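The letter from Ernden came in March, and Manuela Bortolotti let it sit on the bread box until the tea had gone cold. She knew the handwriting. So-yul Ji had always made her capitals too tall, even back when the two of them shared a desk at the school in Korley and passed notes under the lid.

It had been 51 years since then — a long time to go on being annoyed about a bicycle, when you thought it over, and Manuela had thought it over a good deal, mostly while peeling things.

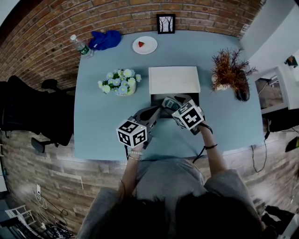

She opened it with a butter knife in the end. There were four pages, and the first three were all about So-yul's knees, her grandson Thabiso, and a neighbor who sang in the mornings. Manuela read every word and laughed out loud twice (the neighbor sounded dreadful!). The bicycle came on the last page, near the bottom, squeezed in sideways along the margin as if there had hardly been room for it.

"I did leave it out in the rain," So-yul had written. "I told you it was Seo-ah, and it was me."

Manuela read that part again by the window. Then she put the kettle back on, found her good pen in the drawer with the string and the candles, and wrote "Dear So-yul, I saw you do it," and after that she asked about the knees.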